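# The Laundromat Months

The washing machine quit in May, halfway through a load of towels, with a noise like somebody dropping a drawer of forks down a well. I stood in front of it for a while and then I did what I do with all household emergencies, meaning I closed the door and went to make a sandwich.

I had owned that machine for longer than I've owned most of my opinions. It came with the house. The lid had to be held down with a can of paint during the spin cycle, and for years I'd told guests about the can of paint as if it were a charming feature, like a skylight. The repairman looked at it for less time than it took me to find a place to park his coffee. He charged me $50 for the visit and said a word I won't repeat about the bearings.

So I needed a new one. I went out and picked a Lasiro, the mid-size front loader, mainly on the grounds that it had the fewest buttons. The store in Korkby put me on a list. It's a long list. I have now been on it so long that the woman on the phone recognizes my breathing.

In the meantime I go to the laundromat on Kerr Street.

I hadn't used a laundromat since my twenties, and I remembered it as a place where you read a magazine with the recipes torn out. The one on Kerr is six blocks from my house, a distance that is nothing with your hands free and an expedition with a sack of wet-weather clothing over one shoulder. I tried the rolling suitcase. I can report that if you walk past your neighbors with a suitcase every Saturday and come back two hours later, they begin to form theories.

What I'd forgotten about is the folding. At home I don't fold. At home there's a chair, and the chair handles it. But a laundromat has a long table down the middle, and people stand at it and fold in front of each other, and it's the closest I've come to public speaking since high school.

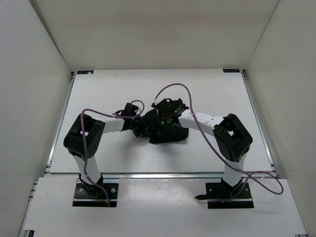
*White table, white walls, two arms reaching in.*

Everybody has a method, and you can tell within one pillowcase how a person was raised. There's a man who does his shirts flat on the table, sleeves back, bottom up, done, like he's dealing cards. There's a college kid who rolls everything into tubes. And there is Catriona Tosh, who used to run the alterations counter at the dry cleaner's on Grirnach Road and who folds a fitted sheet into a rectangle so square you could mail it.

I asked her to show me. This was my first mistake, because now she checks.

Her way with a fitted sheet goes like this, as far as I understand it. You put a hand inside each of two corners, wrong side out, and bring your hands together, and then flip one corner over the other so they nest. Then you go fishing for the other two and do it again. Then you lay the whole business down, tuck the elastic in toward the middle, and fold from there. When Catriona does it, this takes as long as it took you to read that. When I do it, I end up inside the sheet. She watched me come out the far end of a queen-size and said, "Well, you've met it now," and went back to her dish towels.

She has views on T-shirts too. I own nine black T-shirts. I hadn't thought of this as a fact about me until I saw them all out on the table at once under fluorescent light. I bought the first one because it didn't show coffee. The rest followed the way geese follow each other across a road. They are all supposed to be the same black, and I'm here to tell you they are not. There's a greenish one. There's one that's gone the brown of an old piano. There's one I'd been wearing to dinners that could only be called gray by someone who liked me.

This set me reading about how to keep black clothes black, which is a whole province of the internet, with its own feuds. Cold water seems to be agreed on. Inside out seems to be agreed on. After that it's every man for himself. The vinegar people don't speak to the salt people. A number of folks never wash their jeans at all and put them in the freezer, and I'd like to know where they keep the peas.

I've been trying the cold and inside-out approach, and I'm also hanging them up now instead of running them through the dryer. The dryers on Kerr have two settings, which I think of as Breath and Volcano. The shirts I've spared do seem to be holding on. The greenish one is beyond help and has gone to the garage to become rags, where it joins a distinguished crowd.
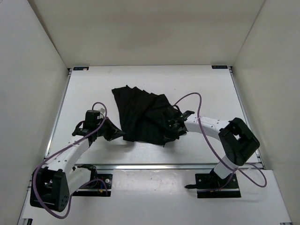 My mother ironed everything. I mean dishcloths. I mean, on at least one occasion, a paper bag she wanted to use again for a gift. She'd set the board up in front of the television in the evening and go through the basket, and if you wanted to talk to her about something hard, that was the time to do it, when she was looking at a collar and not at you. I told her I'd dented the car during a pair of my father's work pants. She finished the crease first.

I didn't inherit any of that. I inherited the iron itself, which weighs as much as a ham and has a cord wrapped in cloth, and it's been holding the basement door open ever since. But I've been thinking about her at the folding table more than I expected to. She had a way of smoothing a thing with the flat of her hand after it was folded, one pass, as if she were telling it goodnight. I caught myself doing it to a washcloth last week. The college kid saw me. We both let it go.

Some practical notes, for anyone else whose machine has died with forks in it:

- The big washer at the back takes a comforter. The sign says it doesn't. Everyone uses it for comforters.
- Bring your own quarters. The change machine gives them out when it feels like it.
- A wash is 40 minutes. Set a timer. People will take your clothes out and put them on the table if you're late, and they'll be polite about it, and it's worse.
- Nine in the morning is good. Noon is a soccer team.
- Don't use the cart with the blue handle. You'll find out.

I've also learned that I own too much of everything. When you carry your laundry down a public street, each item has to argue for its place in the bag. The bath mat lost its case in the second week. The three sweatshirts from places I've never worked are on thin ice. I had a tablecloth, an enormous thing with gravy on it from some past Thanksgiving, and I carried it to Kerr Street and washed it and got it dry and spent a good part of the afternoon getting it folded, with Catriona on the other end walking toward me and away from me like we were at a barn dance. Then I took it home and put it in the drawer, and I know perfectly well I won't take it out until the next gravy.

She told me during the tablecloth that she can't stand folding. I said I'd assumed she loved it. She said she'd done it for a living and was fast so she could be finished. Then she made me redo my end.

The store called on Tuesday, by the way. I had my hopes up all the way through "hello." They wanted to know if I'd take the same Lasiro with the hinge on the other side, which would have opened straight into the water heater, so I said no and kept my place in line. My brother thinks I should cancel and buy a used one from a guy he knows. My brother's guy also sold him the boat.

I did clean up the corner where the old machine stood, once they'd hauled it off. Behind it were a great many socks, one good wooden spoon, and a library card belonging to whoever lived here before me. There was also a mark on the wall in the exact shape of the hose, which I've painted over twice and which keeps coming back up through the paint. I used the can from the lid. It was still mostly full, though it's a yellow I don't remember choosing and can't imagine anyone did.

Anyway, there's a bag by the front door that needs to go out before the soccer team gets there, and I've got two fitted sheets in it. I've been practicing on the bed with the door shut. The near corners nest fine. I still can't find the other two.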